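Part 3: Setting Up the Donut and Drink Trays

If you've come straight from Part 2, your table is wiped down, your cold cans are in the tub and your donuts are still in the bakery box with the lid shut. Good. Leave that lid alone until Step 5, because a glazed donut starts to go tacky the minute you fuss with it.

I wrote this part after doing the tray service at the Memley community hall every March for longer than I'd like to admit. My way isn't the only way! But it's the one I can hand to somebody new and walk off to deal with the coffee urn, and the trays still come out looking like they belong together.

What you'll need for one table

Four serving trays (brown or black, mixed is fine)
Slim cans, chilled
Small paper donut boxes, the open-fronted kind
White paper sheets for lining
White paper napkins
One pair of metal tongs, long ones if you have them
A clean mask for whoever is handling the food

Note on the trays: we use Dillow trays, the ones with the raised rim. If yours are flat, everything below still works, but carry them with both hands and go slowly around corners.

Note on the boxes: buy the ones that stand up on their own. I once ordered a carton of 700 of the floppy sort from the Ardeleanu catalogue and we were propping donuts up with sugar packets for two seasons. Give one a little poke before you commit. If it leans, it'll lean worse with a donut in it.

Step 1. Lay the trays out empty

Put all the trays on the table before anything goes on them. Leave a hand's width between neighbours so you can get your fingers under the rims later. If you have to stagger them, with one toward the back and one in front, put the bigger tray in front. You'll be reaching over it a lot and you want the most room there.

Step 2. Dry the trays

Even if they look dry. Go over each one with a clean tea towel, and get right into the corners where the rim meets the base. The glossy ones show every fingerprint, so do those last, and hold them by the edge from here on.

Step 3. Cans first

Set one can on each tray that's getting a drink. I like it toward the back or off to the left, which leaves the right side clear for the box (I'm right-handed — flip it if you aren't). Wipe each can with a napkin before it goes down. A cold can sweats, and a ring of water under a paper box is a very sad thing to discover at serving time.

Caution: don't slide a can across a tray to shift it. Lift it and put it down again. A slim can is tippier than a regular one.

Step 4. Put the boxes in place

Fold the boxes up and stand them on the trays while they're still empty, print facing the guest. Don't worry too much about which bit of the lettering shows. Near the right-hand side is my usual spot, but the front corner looks lovely on a large tray.

Step 5. Donuts in, with tongs

Now you can open the bakery box. Tongs in one hand, napkin in the other, and swap hands if that suits you better. The napkin catches crumbs and glaze, and it's right there when the tong tips get sticky, so you're not hunting for a cloth with your elbows up.

Pinch the donut at the side, gently, and lower it into the box so it stands on its edge with the hole facing front. For anything with a coloured topping, keep the topping up and your tongs well below it. Glazed ones are more forgiving, but they do grab onto metal, so give the tongs a tiny wiggle as you let go. 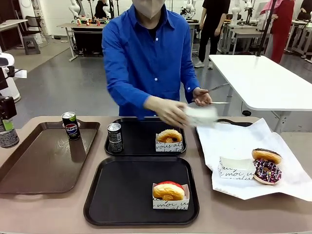 Step 6. Line the last tray

One tray gets a sheet of white paper, for loose pieces and extras. Lay it on an angle so the corners come up over the rim. I scrunch mine first and then open it out again, and it sits down much better than a crisp new sheet (those skate about like anything). Leave a bit of rim showing so there's somewhere to hold.

Step 7. Look it over from the guest's side

Walk around to the front and have a proper look. Boxes upright? Cans clear of the boxes? Turn anything that's facing the wrong way, then fold a fresh napkin for each tray and tuck it beside the can.

Caution: if a donut lands on the table, it's yours. Eat it in the kitchen, take a clean pair of tongs and carry on.

Timing

Allow 23 minutes for a table if you're new at it, and don't start more than 55 minutes before the doors open. Any earlier and the glaze dulls and the cans warm up. At the Praluvdale fair we sent out 1,447 donuts over the season with this same order of steps, and the only real delay was the afternoon we ran out of napkins.

Common troubles

The box keeps falling forward. Refold the base and press the crease flat with your thumbnail. If it still flops, bin it.

The glaze has stuck to the box. Leave it. Pulling it away tears the paper and takes half the shine with it.

The tongs are slipping. They want a wash in hot soapy water and a thorough dry before you go on.

The lining paper won't lie down. Scrunch it again, harder this time, and set something on it while you finish the other trays.

Go on to Part 4 for carrying trays and refilling the tub.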